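We use cookies to remember your settings and count visits. Accept all | Manage preferences

Home Practice Room Tips: Keeping Gig Gear and a Small Music Corner in Order

By Amancay Daza

31 shares | 5 comments

Most of what goes wrong with instruments at home comes down to dry air, tangled cables and drinks. I play guitar in a four-piece called Bimura and teach a few students in my apartment, so the same room has to work for lessons, rehearsals and ordinary evenings. These are the habits that have lasted.

Cables

Coil them over-under, one loop each way, and fasten with a hook-and-loop strap at one end only. Wrapping a cable around your elbow puts a twist in it that never comes out. If a cable already has a twist, lay it full length on the floor, roll it between your palms from one end to the other and leave it flat overnight.

Put colored tape on both ends of every cable, the same color on each. On a dark stage you can then find the other end without following it by hand. I use yellow for guitar, red for microphones and white for anything borrowed. Test cables before a show, never after. A crackle when you bend the plug usually means a bad solder joint, and a joint is a ten-minute repair if you own an iron.

Strings

Wipe strings with a dry cotton cloth after playing. An old T-shirt cut into squares does the job. Change them the day before a gig so they have time to settle, and stretch each one gently by pulling it away from the fretboard, retuning, and doing it again until it stays put.

Save one used set. If you break a string on Friday night and the shop is closed, an old one will get you through the second half. Write the gauge on the packet, as the colored ends get confusing between makers.

Dry air and damp air

Wooden instruments like 45 to 55 percent humidity. A cheap hygrometer inside the case tells you more than one on the wall. In winter, put a damp sponge in a soap box with holes drilled in the lid and set it in the case, near the headstock and away from the finish. Wring the sponge out well first. In summer, a few silica gel packets do the opposite job, and they can be bought in bulk.

Keep guitars off outside walls and away from radiators. A stand is fine for a day or two, but over a long trip loosen the strings a half step and use the case.

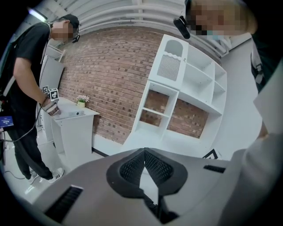
Can I clean a fretboard with furniture polish?

Leave the polish for the furniture. Many polishes contain silicone, and it gets into the grain and makes later repairs difficult. For rosewood or ebony, use a few drops of plain mineral oil on a cloth, rub it in, wait five minutes and wipe off everything that's left. Once or twice a year is enough. Lacquered maple needs only a slightly damp cloth and then a dry one.

Quieting the room

A thick rug under the drum kit or amp helps with the neighbors below more than anything hung on the walls. Raise the amp off the floor on a chair or a foam block. A full bookcase against a shared wall takes some of the edge off, and so does a closet with the door open and coats inside. Egg cartons do very little and they burn easily.

Rattles are usually in the room and not in the instrument. Play a slow scale on the bass and have somebody walk around touching things. Ours was a lampshade. A bit of felt under picture frames fixes most of the others.

Packing for a show

Tape a list inside the lid of the case. Mine has 17 items and the ones I used to forget are at the top: spare fuse, tuner battery, capo, flashlight, earplugs. Ye-seo Kwak, our drummer, keeps a drum key on the same ring as her house keys and has a second one taped inside the snare case.

Load the van with the heaviest things first and against the front wall. Stands go in an old golf bag. After the Wurau show in May we started leaving the merchandise box for last, so it comes out first and one person can set up the table during the unloading.

Drinks and keyboards

Keep drinks on the floor or on a separate table, lower than the keys. If something spills, switch off at the wall, turn the keyboard upside down on a towel and leave it unplugged for two full days. Sugary drinks will need a proper cleaning inside, so take it to a repair shop before you try the power.

Sign up for our newsletter and get new tips by email. Unsubscribe at any time.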